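# Recording navigation examples in a simulated apartment: how much variation is enough?

**Posted by cemitz_lab_office**

Our group is preparing a set of simulated navigation episodes for a learning system that follows short spoken instructions, such as "go to the chair" or "stop behind the sofa." At present we hold 252 episodes, all recorded in one living room layout. The operator steers by keyboard, and each episode ends when the operator presses the stop key. Trained on this material, the system performs acceptably from the starting points we used and poorly from any other. We would be grateful for advice on whether to record further episodes in the same room or to prepare new rooms first. Staff time is limited to one operator until March.

---

**Carmela Requena**

I would advise against adding rooms at this stage. Please examine your starting points first. In the Garrido project we recorded 2,681 episodes and later found that most began from six positions, with the viewpoint turned the same way each time. The system had learned the opening moves and paid little attention to the instruction.

We then adopted the following procedure:

- Draw the starting position and heading at random, and reject only those that place the viewpoint inside furniture.
- Give each starting point at least two different instructions.
- Retain episodes in which the operator takes a wrong turn and corrects it – these are worth keeping, provided they are labeled.
- Set aside 16 starting points for testing and do not record from them.

The stop key also deserves attention. Operators differ in how close they come to the target before pressing it. A written distance rule should be agreed upon before recording resumes.

---

**werel_user**

More rooms. We changed the floor and wall textures in Flinex and it helped a little, but new layouts helped more. Check your compression settings also.

---

**Carmela Requena**

The previous reply is fair as regards the longer term. My concern is the order of work. With a single operator, a room such as the one below can supply a good many distinct instructions: the office chair, the television, the sofa approached from either end, and the table.

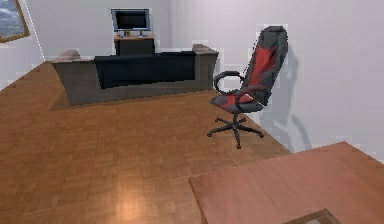 Once the held-out starting points give steady results, a second layout may be introduced. I would keep the instruction wording unchanged for that first comparison, so that any drop in performance can be attributed to the room.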